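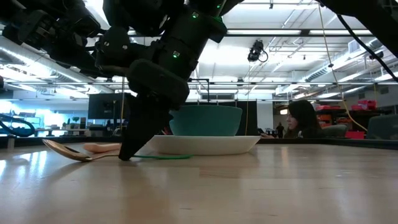
The Koden T2 is a bench-mounted arm kit for shared workshops and well-equipped garages. It ships as a set of machined joints, printed covers and a wiring loom, and is assembled by the owner over several evenings. Status is shown on the arm itself: a green indicator on the upper segment and a second on the wrist housing can be read from across a room without a screen. The tapered finger is the standard tip, narrow enough to come down to the tabletop beside a plate or a spoon handle. Wider tips are listed under Accessories.

Category: Workshop Automation > Arm Kits > Bench Mount

Print this page | E-mail this page

What is in the kit

The base kit contains one arm, one wrist block, one pair of tapered fingers, the joint controller and 2 m of shielded cable. Power supply, clamps and mounting plate are sold separately. Fasteners are metric throughout. A torque driver is required for the shoulder and elbow and is not included.

Printed covers are supplied in black. Files are available to registered owners who want to print replacements. Covers printed in PLA will soften near the shoulder motor under continuous load; use PETG or ABS.

Mounting

The arm bolts to any rigid surface through a 5-hole pattern. A solid wood top is acceptable if the bolts pass through to a steel backing plate. Do not rely on wood screws. On glued-up tops, keep the bolt pattern clear of the board seams.

Two arms may share one bench. Set the bases far enough apart that the elbows clear each other at full fold, then enter the spacing in the Tikia setup tool before enabling either arm. The tool will refuse to start if the spacing field is blank.

Wiring

Route the loom along the outside of the upper segment and leave a service loop at the elbow. Most returned looms have failed at this point from being tied too tightly. Overhead cable drops work well in a shared space where the floor has to stay clear. Strain relief is needed at both ends of the drop.

Specifications

Part number: 2457
Joints: 5, plus gripper
Assembled weight, arm only: 13 lb
Controller: Moser M-series, firmware 2 or later
Finger material: glass-filled nylon, black

Notes from builders

First assembly takes around 13 hours, most of it on the shoulder. The elbow bearing is a press fit and goes in more easily after an hour in the freezer. Calibrate with the fingers installed. Calibrating on the bare wrist leaves a vertical offset, and the tip will drive into the table on the first downward move.

Glossy tabletops reflect ceiling lights and can confuse a camera placed at a low angle. A matte mat or a higher camera position corrects this in most rooms.

Compatibility

Wurnow grippers fit with the adapter ring. Earlier Koden wrist blocks do not fit the current forearm and cannot be modified to do so. Controllers from the first production run need a firmware update over USB before the wrist indicator will light.

Spare fingers ship in pairs. Looms are made to order and usually leave the shop in December for orders placed in November.

Tags: arm kit, bench mount, gripper, shared workshop

13 shares | 5 comments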